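# Thread: tidying a table with two arms — are we there yet?

**Board:** Manipulation / Chores and light assembly

---

**kkoppel** wrote:

Splitting this off from the Skusotar thread, where it was drowning the gearbox discussion.

The claim made there, by more than one person, was that tabletop clearing is a solved problem and that anyone still working on it is behind. I disagree. I run bench tests on a bimanual cell and clearing up is the task I trust least. Sorting known parts from a fixture is fine. A heap of mixed things on a flat table, to be put in a bin, is a different job.

The layout I have in mind is below. Bricks in a pile, a cloth at the back, a couple of toy fruits, bin on the right.
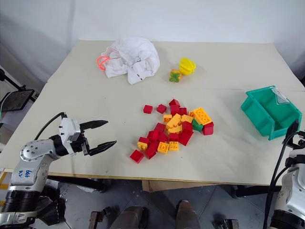 *Bricks-to-bin layout, left gripper open over the table.*

Three points to argue about:

1. Bricks lying against one another. A parallel two-finger gripper needs room for both fingers. In the middle of a pile it often hasn't got it.
2. The cloth. No fixed shape, so no stored grasp.
3. Stopping. The machine has to know when the table is clear, including anything that has rolled under a fold.

— Kadri Koppel

---

**ppaulauskas** wrote:

I was one of the people who said "solved", so I'll defend it.

Point 1 is overstated. You don't start in the middle. You take whatever is loose at the edge and work inwards, and the pile opens up as you go. If nothing is graspable you push the heap with closed fingers and look again. We log every pick. Over 676 picks on hard plastic blocks, 43 needed a second attempt and 2 were given up. I would call that working.

Point 2 I half accept. For putting a cloth in a bin you need no stored grasp at all, just a pinch at the highest fold and a lift. Folding it is another matter.

— Piret Paulauskas

---

**torque_wrench** wrote:

676 picks in how many runs? Per-pick numbers flatter everyone. What I want to know is how often a person could leave the room and come back to a clear table.

---

**ppaulauskas** wrote:

128 runs, small piles. The two abandoned picks were in separate runs, so 126 finished with no help.

---

**kkoppel** wrote:

Small piles is doing a lot of work in that sentence. 676 over 128 is a little over five picks a run. The heap in my picture has twenty-four bricks in it: fourteen red, nine yellow, one green. Failure rates compound, and the later picks aren't independent of the earlier ones. Push the heap once and a brick can go off the front of the table, where neither arm will get it back.

Also, what did your blocks look like? Studded bricks catch on each other. You lift one and its neighbour comes up with it, then drops somewhere the planner didn't expect.

---

**ppaulauskas** wrote:

Plain cubes for the most part. Fair point on the studs.

On dropped neighbours: re-image after every pick. It costs time and removes most of the surprise.

---

**halfmoon_dave** wrote:

Not a robotics person, I maintain packing lines. On our floor nobody would ask a machine to pick from a heap like that. You'd tip it on a vibrating feeder and have the parts arrive one at a time. Is there a reason the household version can't be designed the same way?

---

**kkoppel** wrote:

Because then you own a vibrating feeder in your living room. The point of two arms is that they use the table and bin already there.

---

**torque_wrench** wrote:

A dustpan would beat all of this. Give one arm a scraper, have the other hold the bin at the table edge, sweep. One motion for the lot. I never understand the fixation on picking things up singly.

---

**ppaulauskas** wrote:

We tried it on the Penner cell. It is quick, and it takes everything with it, cloth and fruit included. Fine if the instruction is "clear the table". Useless if it is "put the bricks away".

The bin also has to be held firmly while things are swept into it, and ours twisted in the grip.

---

**halfmoon_dave** wrote:

How long does a run take? Seconds per item is the first thing I'd be asked.

---

**kkoppel** wrote:

Slower than a person by a wide margin. I won't post a figure until I've timed it on the full heap.

Piret, if you can spare the cell on Tuesday, I'd suggest we both run the same layout: studded bricks, cloth left where it is, bin on the right, no human contact after start. Count finished tables only.

---

**ppaulauskas** wrote:

Agreed, with one change. Anything on the floor counts as a failed run, even if the table is clear. I'll put the log format in the Codico folder tonight.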